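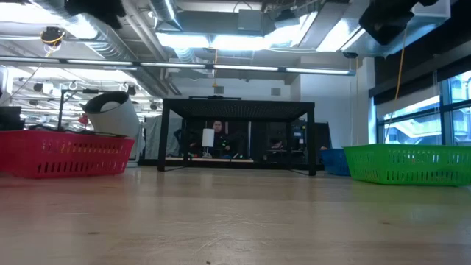 Fig. 1. Red basket and white container on a light wood tabletop.

Week 7 – Storage and the small shop

Last time we got as far as what a shop pays for its stock. Today I want to talk about what it pays to keep that stock sitting there, and I'll warn you now that this is my favorite topic in the whole course (so stop me if I run over!).

Carrying cost is everything you spend on goods between buying them and selling them. Rent on the space, insurance, breakage, and the money tied up that could be doing something else. Students nearly always forget that last one.

Take Dania, our housewares shop from the June reader. It holds 100 baskets, bought at $43 each, so $4,300 is parked on the shelf. If carrying cost is 7 percent a year, that's $301 gone before a single basket sells – and the owner never sees a bill for it.
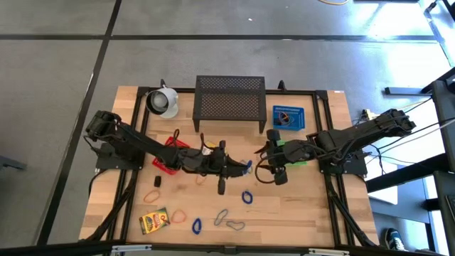
Reorder point

Daily sales times lead time, plus a cushion. Dania's supplier, Drirard, takes seven days. If Dania sells two baskets a day, I'd reorder at 14 plus whatever cushion lets you sleep. Mine would be big, I'm a worrier.

For next class

Read the Kolář case and work out the yearly carrying cost on 1,073 units at the same price and rate. Bring your numbers on paper, please, and show your steps.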